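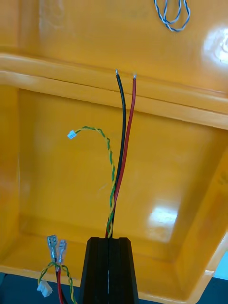 Ticket 347: Label printer skips every other label after waking from sleep
Opened by: Solveig Halvorsen, Cencombe shop
Category: Printing
Priority: Normal (was High on Friday, I calmed down)
Status: Closed

Solveig, 9:10 am
Hi all! So I've got a weird one. The label printer on the packing bench at Cencombe has started skipping. It prints one label fine, feeds a blank, prints one, feeds a blank, and so on until I turn it off and on again. Then it's perfect, sometimes for hours. Then we all go to lunch, we come back, and it's skipping again.

It's the Moltard desktop one, the gray thing with the lid that never quite clicks. Labels are the small ones we use for the seed packets and the bead jars, same supplier as always (Ayala), same size as always. I haven't changed anything in Nustach, and I haven't touched the template since February when we added the shelf code.

What I've tried so far:
Turned it off and on. Works, but only until the next long break.
New roll of labels. No difference.
Different USB port on the computer. No difference.
Blew in it. No difference, and I got dust in my eye.

I've got 40 orders to get out today so I'm just power cycling it for now, but I'm throwing away a lot of blanks.

Atieno Temba, 9:42 am
Hi Solveig, thanks for all the detail. Couple of questions. When it skips, is the printed label lined up properly, or is the text drifting up or down? And does the light on the front do anything when it wakes up? Also, could you hold the feed button until it blinks twice and let go? That runs the gap calibration. Tell me what comes out.

Solveig, 10:25 am
OK so, the printed ones are lined up fine. Really nicely centered, if anything. The light goes from off to solid green when I send a job, same as it always did.

I did the feed button thing. It spat out 4 blank labels and then sat there looking pleased with itself. Then I printed a test batch and no skipping. But it wasn't skipping right before that either, so I don't know that it proves much. I'm going to let it go to sleep over lunch and see.

Solveig, 1:15 pm
Skipping again. Calibrated it while it was in the bad mood this time, and it stopped right away. So calibration does fix it, but it forgets. Or something makes it forget?

Atieno, 1:38 pm
That's really useful. It sounds like the printer is dropping its saved label length when it sleeps and falling back to a default. If the default is longer than your label, it feeds past the gap and stops at the next one, and you'd get exactly what you're seeing. Can you print the settings page? Hold feed until it blinks five times. I'm after the line that says media type and the one that says label length.

Solveig, 2:05 pm
Took me three goes to count the blinks (I kept getting interrupted by the phone) but I have it. I printed one while it was good and then, because I was curious, I waited for it to go to sleep and did another one. On the good page the media type says GAP. On the bad one it says CONTINUOUS. The length is different too, the bad page has a much bigger number. I stuck both of them to the wall so I don't lose them.

So that's something, right? I never told it continuous. I didn't know that was a thing you could tell it.

Atieno, 2:20 pm
That is definitely something! Continuous is for receipt-type rolls with no gaps. I'd like Holger to look at this because he set up the driver packages. Adding him.

Holger Blomqvist, 3:47 pm
Hello. Two places hold the media type: the printer itself and the driver on the computer. When the printer wakes up it asks the driver what to use. If the driver says continuous, the printer obeys, and your calibration is overwritten. Please open printer preferences, then the Stock tab, and tell me what is selected. Don't change it yet.

Solveig, 4:02 pm
It says "Continuous (default)". And there's a second copy of the printer in the list! Same name with "(Copy 1)" after it. Nustach is printing to the copy. I swear I didn't make that.

Holger, 4:15 pm
Windows made it, most likely when the cable was moved to a new port. A new copy starts with default settings.

Solveig, 4:18 pm
Ohhh. But I only moved the cable this morning, and it was skipping before that. Hang on, I'll ask.

Solveig, 4:31 pm
Right, Nawal says she unplugged it last week to charge her phone and put it back "wherever it fit." Mystery solved — I'm not even mad, I do it too.

Holger, 4:40 pm
Then please do these in order.
1. Put the USB cable back in its original port.
2. Remove the copy from the printer list.
3. On the original, Stock tab, choose Labels with gaps and click Apply.
4. In Nustach, go to Output and pick the original printer.
5. Run the calibration once more.
6. In the power tab, set sleep to 8 hours so it stays awake during the working day.

Solveig, 5:05 pm
All done. Step 4 had me stuck for a bit because Nustach still showed the copy until I closed it and opened it again, so maybe add that to the instructions for the next person. Printed the last of today's orders with no blanks. I'll leave it overnight and report back before we close this.

Solveig, next day, 8:50 am
Good morning! First batch straight after it woke up, zero blanks. Second batch after my coffee, zero blanks. Settings page still says GAP. I put a bit of tape over the USB plug with DO NOT UNPLUG on it, and Nawal has been given her own charger.

One last thing, and it can be a separate ticket if you want. Is there any way to use up the blank labels I peeled off? I saved them on a sheet of backing paper and I hate to bin them.

Akihiko Ogura, 9:20 am
Jumping in from purchasing. Please don't feed them back through, the glue gets on the roller and then you'll have a real ticket. Hand-write on them for the stock room, that's what we do here. Ayala is sending the next box of rolls to you direct, same size.

Atieno, 9:31 am
Closing this one as fixed. Cause: duplicate driver entry with media type set to continuous. I've added the restart step for Nustach to the printer setup notes. Reopen if it comes back, Solveig.

Solveig, 9:34 am
Will do, thank you both so much!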